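Play Kitchen Box: Frequently Asked Questions
Trerkent Toy Library. Last updated 2024-10-02

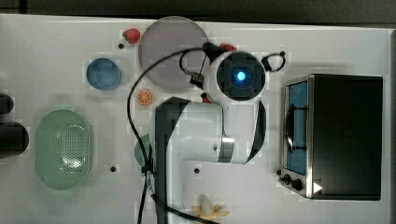

Toy fruit, plate, bowl and colander, with the toaster oven at right.

What do I get when I borrow the kitchen box?
Play food and something to serve it on. The fruit includes a strawberry, an orange slice and a banana with its peel spread open, which saves everyone the argument about who gets to do it. The tableware includes a big round plate, a small blue bowl and a light green colander.

Does the toaster oven come with it?
No. It stays at the library. People ask weekly, and the answer has been remarkably consistent.

How long can I keep the box?
Four weeks. You can renew once, by email or at the desk, unless another family has it on hold. Families with a hold tend to know exactly what day yours is due.

What does it cost?
Nothing beyond your membership. Late boxes are $4 a week. We would prefer the box.

My child has lost the strawberry. What now?
Look under the couch, then in the car, then in the real fruit bowl. The strawberry is small and red and has been returned to us from all three. If it's well and truly gone, tell Zsófia Bárány at the desk and she'll mark the box as short. We don't charge for the first missing piece.

Is it suitable for babies?
We lend it for ages three and up. Younger siblings will have their own view of this, so keep the small pieces out of reach.

How should I clean it?
Warm water, a bit of dish soap, a soft cloth. Please don't put any of it in the dishwasher. Let everything dry before it goes back in the box – the colander too, despite its many obvious advantages in that department.

Can I add food of our own?
Please don't. Last April a box came back with a genuine mandarin in it, and the next family did not find out promptly.

What's the colander for, if the fruit is fake?
Rinsing, draining, hats. Mostly hats.

Can a daycare or school borrow more than one?
Yes, up to six boxes at a time on a group membership. Write to Bahman Sharifi at least 7 days ahead. He'll ask for a contact name and a pickup time, and he'll expect you to show up for it.

Do you take donations of play food?
Clean and uncracked, yes. We're well supplied with bananas. Vegetables are always welcome, at least by us.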